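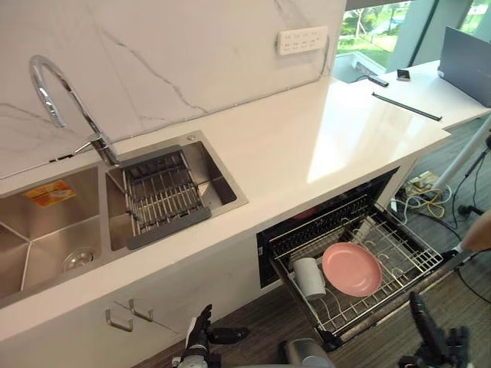

Ticket 66-16, Irunen water filter, still open on my end

Hi again! So I tried everything from your last email and the "replace cartridge" light is still blinking. I put the new Zonska cartridge in two weeks ago (the 5 micron one, bought from the Hastdale store) and the light went off for maybe an hour, then came right back on.

What I've done so far:

Held the reset button for 16 seconds. It beeps, light goes green, then orange again by dinner.

Took the cartridge out, checked the O-ring, put it back. No drips, and the water tastes fine.

Swapped the 2 AA batteries, even though the old ones were pretty new.

My old Uchida filter did something like this once and it was a bad sensor cap, so I'm wondering if that's it? Could you just mail me one? I'm happy to send the old cap back. Mornings before 11 are best if you want to call. Thanks!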